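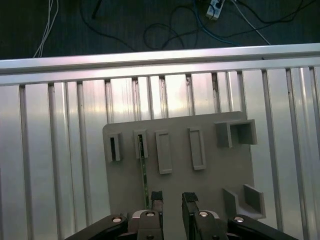
Best order for taking apart an old desktop, and where do you put all the pieces?

Posted in: Computers & Repair > Desktops > Taking things apart

benchful_of_bolts
4 May 2020

Hi all! I've caught the bug and I need advice from people who have had it longer. I got an old Dell tower from the surplus shop in Pelholm for next to nothing, mostly so I could learn what everything is by taking it out and putting it back. I am having way too much fun with it. The bench is slotted aluminum, and next to the computer I keep a gray printed plate with little slots, blocks and frames so that the small parts have somewhere to stand up instead of sliding around. I love this plate more than is reasonable. It came off the Curkar file page, and the printer at the Sturkelthorpe library chewed on it overnight.

So the tower is on its side with the panel off, and this is how much of the inside I can get at: 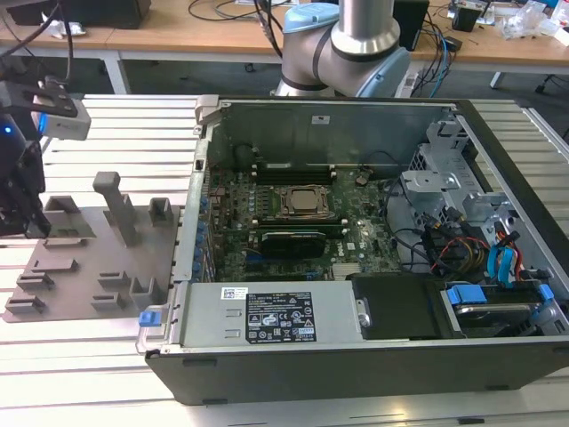 and the processor is right there in its socket under the metal frame, which still gives me a little thrill. I can name the memory slots, the graphics card, the power supply along the bottom and the hard drive with its blue clips. What I can't work out is the order. Do you start with the cables or with the cards? Should the memory come out early or late? And does a metal bench matter? I've read completely opposite things on that.

Also, if you use a holder plate, do you leave parts standing in it overnight or bag them? I want to do the whole thing again in reverse and have it start up!

Tagged: old desktops, memory, workbench, first teardown

thumbscrew_tea
19 people found this helpful

Oh, you're going to have a great time. Old office towers are the best thing to learn on, and laying it flat with the open side up is right.

My order, after doing a lot of these:

Unplug it from the wall and hold the power button in for a few seconds. Then take phone pictures of every cable before you touch one. Take more than you think you need — the red, yellow and black bundles all look alike once they're loose.

Power and data cables to the drive come next. If a data cable has a metal clip on the plug, squeeze it first. Then the drive. Those blue clips generally flex outward when you pinch them, and the drive lifts out with them on. Leave them on!

Graphics card after that. Look for a small catch at the end of its slot and let it go before you pull. I broke one of those catches on my second machine and I still think about it.

Memory next. Open the latches at the ends of the slot, let the stick pop up by itself, and hold it by its short edges. Keep your fingers off the gold contacts. Write down which slot each one came from, even if they're all 4 GB and look the same.

Leave the power supply for late, and never open the supply itself. Processor last, or not at all on your first go. If you do lift it out, mark which corner the little triangle was in, and clean off old paste with 70 percent alcohol and a lint-free cloth. You'll want fresh paste before the heatsink goes back on.

As for overnight, I bag everything. A plate is lovely while you're working but dust finds it.

Hodžić Repair Corner
4 people found this helpful

Agree with most of the above. On the bench: bare metal is fine for the closed side of a case to lie on. Don't set a loose board straight on it, and never power up a bare board there, as the solder points on the back can short. Put down an anti-static mat and wear a wrist strap clipped to unpainted metal on the chassis. We use a strap even for five-minute jobs.

One thing on printed holders. If a slot is tight, don't push a memory stick into it. Sand the slot with 400 grit paper until the stick drops in under its own weight, then blow the dust out before anything goes near it. Stand it with the contacts where they won't rub.

gravelpit_radio

Cables first always. I did the cards first once and pulled a connector half off the board. Have fun, they are great machines. Does the plate have a spot for screws? I use an egg carton.

benchful_of_bolts

Thank you, this is wonderful! No spot for screws, so an egg carton it is. Mat and strap are going on the list, and I'm going to check my slots before I do anything else. I'll report back when it's in pieces — and again when it isn't, I hope!

Related threads
Which way round does the memory go?
Blue drive clips: where do they come off?
Thermal paste, how much is too much
Parts trays you made yourself
Computer starts, no picture, two beeps
Surplus finds from January

We use cookies to keep you signed in and remember your settings. Accept / Manage choices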